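The Grippers Get a Checkup
By Bent Gunnlaugsson

My Saturday starts with a hex key in my teeth. It's a bad habit, and my dentist in Arnville has opinions about it, but when you're holding a gripper in one hand and a cable in the other there's really nowhere else to put the thing.

I look after a station at Revach, a small robotics shop on the second floor of a building that used to sell carpet (you can still smell it in August). The station is where people teach chores to our robot, Mendes. Nobody drives Mendes around with a joystick. You pick up a pair of hand-held grippers, one for each hand, and you do the chore yourself with those jaws where your fingers would be. Everything you do gets recorded, and the recordings are what Mendes learns from. Most of what goes on there is kitchen stuff: sponges, cups, racks, the never-ending business of putting small objects onto other small objects.

My part comes before all that. I get the station ready, I fix it when it sulks, and I put it to bed. I've been at it for eight months and I love it more than I ever expected to!

The morning goes in the same order every time. Cables first, because cables are where the trouble lives. I run each one through my fingers from the gripper all the way down, feeling for a kink or a soft spot, and then I wiggle it at the connector while watching the signal on the monitor. If the line on the screen so much as twitches, that cable goes in the bin of shame under my bench. There are seven in there right now. I keep meaning to mend them.

Then the jaws. They're supposed to close evenly and meet square, and after a week of squeezing things they don't always want to. I close each pair on a strip of paper and tug. If the paper slides out at one corner, I loosen two screws, nudge the finger over a hair, tighten, and tug again. On a good day that takes a minute. One time in April it took me until lunch, and the culprit was a crumb of dried dish soap down in the slide, so small I found it with my fingernail.

After that I do a dry run, just me and a rack and whatever's in the chore box. I'm not trying to record anything worth keeping. I want to feel how the grippers move with a load in them, and whether a cable pulls when I reach across the table.

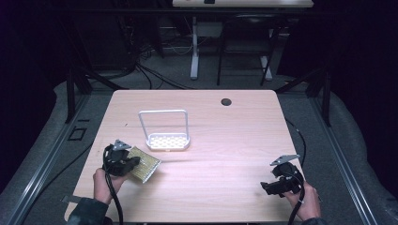 Cable drag sounds like a tiny complaint until you've done the same reach all afternoon. A cable that's a little too short tugs at your wrist, so you start turning your hand to ease it, and before long every recording has this odd little twist in it. We had a whole batch like that. Mendes learned the twist beautifully. It would come in toward the rack, swing its wrist out like somebody checking a watch, and then carry on with the job. Ilse from the software side laughed so hard she had to leave the room, and then we threw out 29 recordings and I made longer cables.

So now I leave slack, lots of it, and let it hang down out of the way of my elbows. Visitors look at the floor and wince. I used to tie it all up in neat bundles and I was very proud of them, but every bundle was one more place for a cable to bend sharply, and the bundles kept breaking my cables. The floor is ugly now and the signals are clean.

The mounting plates on top get a check too. If a plate is loose, the recording says your hand was somewhere it wasn't, and you won't notice until much later, when Mendes reaches confidently for a spot just beside the thing it wants. I put a dab of thread locker on every screw and draw a line across the head with a paint pen. If the line's broken, the screw has moved. I learned that from my uncle, who fixed outboard motors in Ilelport and marked everything he ever tightened, including the kitchen faucet.

Last of all, I write it up. We have a paper logbook (yes, paper, I lost that argument on purpose) and I'm on entry 886. Most entries are deeply boring. "Left jaw adjusted." "Swapped right cable, old one crackly." But when a recording looks strange, that book is the first thing anybody asks for, and twice now it has saved us from blaming the robot for something I did with a screwdriver.

By ten the first operator is in, coffee in hand, asking if the left one still sticks. I hand it over and tell her to try it. She opens and closes it a few times by her ear, like she's listening to a seashell, and then she gets to work. I go back to my bench and have a look at the bin of shame.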